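Clarotex Isico Flight Deck Kit: a review

I've been building model jets since high school and wanted something bigger for the winter. The Isico is a carrier deck section with two fighters, sold by Clarotex as a mid-level kit. I bought mine in September and paid full price. I worked on it in the evenings and finished after 11 weeks.

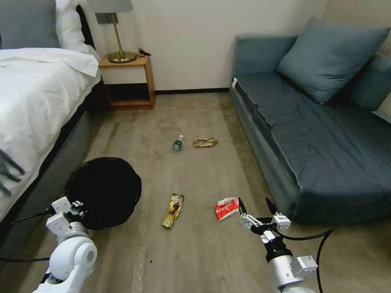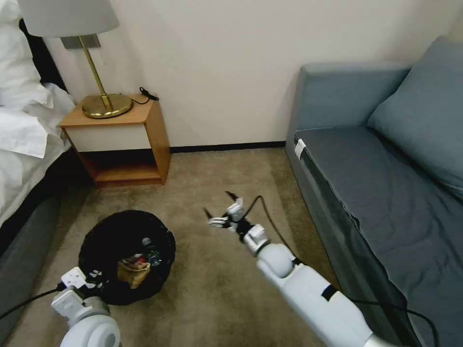

The box holds 7 sprues in grey plastic, a decal sheet and a printed booklet. The plastic is a bit softer than what you get from Robichaud, so go easy with the file. Panel lines on the upper wings are crisp. On the undersides they fade out near the wheel bays and I rescribed most of them.

Fit is good on the fuselage halves and poor at the intakes. Both aircraft needed filler there. The canopies are clear and seat properly, and the arrestor wires on the deck look right once painted.

Decals are the weak point. They silvered on the tail even over a gloss coat, and two tore coming off the sheet. I replaced the tail codes with a spare set from Bromier (sheet 3236), which went down without trouble. The colour guide in the booklet is printed too dark to be much use, so check photos of the real aircraft before you mix anything.

Step 5 has the left and right gear legs labelled backwards. Dry fit them first.

Three and a half stars. I'd buy it again on sale, with aftermarket decals.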